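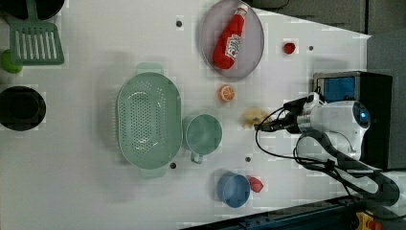 Slide 1. Kitchen set, full spread, before sorting.

Talks > Household and Storage > Speaker Notes > Sorting the Mixed Kitchen Box

Print this page | E-mail this page

SORTING THE MIXED KITCHEN BOX
Speaker notes, Teresa Tierney
Plakis meeting room, 13 November 2024

Slide 1 (opening, leave up while people sit down)

Start without the biography. The subject is the mixed kitchen box: real utensils and play food stored together, handed out together and returned together. Most toy libraries and family centers own at least one. The talk covers layout, grouping, washing and labeling, in that order.

Point to the colander first. It is the largest of the green pieces and it sets the storage problem. It is oval, it has a flat handle at each end, and the handles add length without adding any capacity. Measure across the handles when choosing a box. People measure the bowl and then wonder why the lid will not close.

Then the measuring cup next to it, same pale green. Short handle. It will sit inside the colander for storage. Ask the room what else could go in there and let them answer. Expected answers: the citrus slice, the small red piece. Both acceptable, but see slide 4 on washing before agreeing.

The ketchup bottle is on the plate. Leave it there for now and come back to it under grouping.

Slide 2 (text: Lay out first, sort second)

Procedure for the layout:

Empty the whole box onto a light, plain surface. White is best for dark pieces, adequate for green ones, and poor for pale yellow. On slide 1 the pale yellow item is the one most people in the room will have missed. Ask who saw it.

Spread the pieces until none overlap, apart from anything carried on a plate. Do not begin grouping during the spread. Grouping early hides shortages because a small pile looks complete.

Keep round pieces away from the edge of the table. Limes roll. So do tomatoes, and anything else small and red of that general shape. In the first version of this talk I called the red one a strawberry throughout. Tove Þrastardóttir has asked me to stop, and for inventory purposes "small red" is sufficient until someone has it in hand.

Check against the list only when the box is empty. Check the bottom corners of the box as well.

Slide 3 (text: Three ways to group)

By color. Fast, suitable for children to do themselves, and useless for inventory. Refer back to slide 1: colander, measuring cup, slotted spatula, and the green ball by the edge would all land in one group. Four objects with nothing in common in size, use or cleaning. The black pot would be alone with whatever other dark pieces turned up.

By use. Straining, measuring, turning, cooking, serving, food. This is the grouping in most printed sets. It works until a piece has two uses. A colander is also a fruit bowl, and a plate is also a tray.

By nesting. Large open pieces first, smaller pieces inside them. This is the grouping I recommend for storage. Pot and colander are the containers. The plate goes flat on the bottom of the box. The spatula goes along the long side, and the bottle goes beside it, cap at the same end as the spatula head so that the flat head does not press on the cap.

The bottle. With use grouping it is food. With nesting it is a long piece and travels with the utensils. Sets fail at return check over exactly this sort of item: one person looks in the food bag, does not find it, and marks it missing. Choose one place and write it on the list.

[Pause for questions. If short on time, skip to slide 5.]

Slide 4 (text: Washing)

Three classes.

Open pieces. Plate, pot, measuring cup. Wash, rinse, invert to drain.

Slotted and perforated pieces. Colander and spatula. Slots trap dough and paint. Use a narrow brush along the slots, from the back. For the rows of holes in a colander, soak before brushing. Drain upright against a rack. The Skurau rack we use takes 2 large pieces at once, so the pot waits.

Closed pieces. Bottles, hollow fruit, anything with a cap or a seam. Wipe only. Water that enters through a seam does not leave by the same route in any useful time. If a piece sounds as if it holds water, take it out of the set.

Pieces from the closed class should not be stored inside the colander until the colander is dry to the touch. This is the answer to the question raised on slide 1.

Slide 5 (text: The list)

One line per piece. Color, shape, name, in that order. "Green, oval, colander." "Gray, round, plate." The name goes last as it is the part people disagree about. If the name is uncertain, leave it off.

Do not write brand names for play food. Do write down lettering or a printed label where a piece has one, because it is the quickest check for a substituted bottle.

Tape the list inside the lid and keep a second copy at the desk. Replace both when a piece is withdrawn. A corrected lid list with an uncorrected desk list is worse than no correction.

At Plakis we have used this format since January. Return checks are done by 2 people, one reading and one handling. The reader does not look at the table.

Slide 6 (text: Boxes and labels)

Clear box, straight sides, lid that clips at the ends. Drenix boxes are stackable but taper toward the base, which costs floor area where the plate needs it. The Li box is straight-sided and heavier. We moved from the first to the second and accepted the weight.

Labels on the short side and on the lid. Our roll holds around 300 labels and the adhesive survives wiping but not soaking. Remove the label before washing the box.

Slide 7 (text: Citrus, halves and slices)

Optional. Slices should be recorded as slices. If a set came with a whole orange that separates, list every part on its own line. A single slice on the table, such as the one below the plate on slide 1, should be matched to a line reading "orange and white, round, slice" and to nothing else. It does not count as an orange.

Slide 8

Return to slide 1. Ask the room to name the container pieces. Then take questions. Handouts are on the chair by the door.

Comments (3)

tovethr
Thank you for "small red." Could the handout say which way up the plate goes? Ours has a raised rim and I put it rim up so the pot sits inside it.

marl_k
We sort by color and have done for years. It is fine if an adult redoes it afterward. Agree about soaking the colander.

T. Tierney
Rim up. I will add it to slide 6. The handout also has the spatula and the bottle in the wrong order, please correct by hand.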